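My Soap Project, or How Long Does a Bar Really Last?
Final report, Household Chemistry elective

I picked soap because I was the only person in the class who had never thought about it, and I figured that would make the reading more fun. It did! I also picked it because my hands crack every winter and my aunt kept telling me to switch to "real soap," and I wanted to know if there was any such thing.

What I wanted to find out

My first question was whether soap you make yourself wears down faster than soap from the store. My second question came along later (I'll get to it) and was about how long you have to leave soap sitting before you use it. Everyone who makes soap says four to six weeks. I wanted to see what happens if you're impatient, which I am.

The chemistry part, short version

Soap is what you get when a fat meets a strong alkali. In bar soap the alkali is sodium hydroxide, or lye. The lye breaks the fat apart and you end up with soap and glycerin. Each oil needs its own amount of lye, so you have to look up a number for every oil in your recipe and do the math, and then you do the math again because lye is nasty stuff. I wore goggles and long gloves the whole time and added the lye to the water, never the water to the lye. Our teacher had me say that out loud before I was allowed to open the container.

Different oils also give you different bars. Coconut oil makes a hard bar with big bubbles, but too much of it dries your skin out. Olive oil is gentle and takes forever to harden. I went with a mix of both plus a little shea butter, and 1000 grams of oils in total, of which 200 grams was coconut.

Making it

I made two batches in the back kitchen at Berkach, the community house by the bus loop, in March. The first batch was a mess. I mixed everything while the oils were too cool, and it got thick before it was really blended (this is called false trace, and I had read about it the night before and still fell for it). It set with little greasy pockets in it. I kept it anyway for the wear test because I'd already paid for the oils.

The second batch went so much better. Oils warm, lye water warm, stick blender in short bursts, and it came together like thin pudding. I poured it into a long loaf mold lined with freezer paper, wrapped a towel over it and went home. The whole thing weighed 1314 grams when I turned it out the next day, mold not included. I was ridiculously proud of that number and wrote it on my hand.

The store soaps were a plain white bar from Hegarty, the discount place, and a fancy one called Murnivus that costs way more and smells like a dentist's waiting room with flowers in it.

The wear test

Everybody in my house shares one bathroom, so I couldn't just put bars out and see which one vanished. My setup was a kitchen scale, a bowl of warm water and a lot of podcasts. I'd dip the bar, turn it in my hands, rinse, set it on a rack, and do it all over again. Each bar got 500 turns spread over several evenings. Then it dried overnight and I weighed it.

The Hegarty bar lost the least. I really did not want that to be the result, but there it is. The Murnivus came next, and my second batch was close behind it. The bad first batch lost the most by a mile and went slimy on the bottom, which is where the greasy pockets were.

That's when my second question showed up. I had cut my bars after one day and started testing some of them after only two weeks, and the store bars had probably been on a shelf for months. Not a fair fight! So I went back to the rest of the second batch and waited.

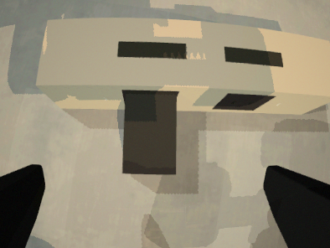 Waiting turned out to be most of the project. Soap loses water as it cures, and it gets harder and milder while it does. I turned my bars over every few days and weighed them in a notebook app called Dotidow that I'd never have picked if it hadn't been free. The weight dropped quickly at first and then slower and slower until the line was almost flat. When I ran the same 500 turns on a bar that had sat for the full six weeks, it held up a lot better than the two-week one and just about tied the Murnivus.

Things I'd do differently

I'd cut every bar with a wire cutter and a guide. Mine came out all different thicknesses and a thin bar has more surface for its weight, so that messed with my numbers some. I'd also use a timer for how long each bar stayed in the water. My hands got tired by the end of each night and I'm pretty sure the last turns were lazier than the first.

I should have kept the water the same temperature too. I topped up the bowl from the kettle whenever it felt cold, and that's not really a method.

What I'm doing with the rest

My aunt got two bars and has already asked for one with oatmeal. My hands are a bit better, though it's also spring now, so I can't give the soap credit for that. I've got enough coconut oil left for another small batch, and I want to try it with less water in the lye to see if it cures faster.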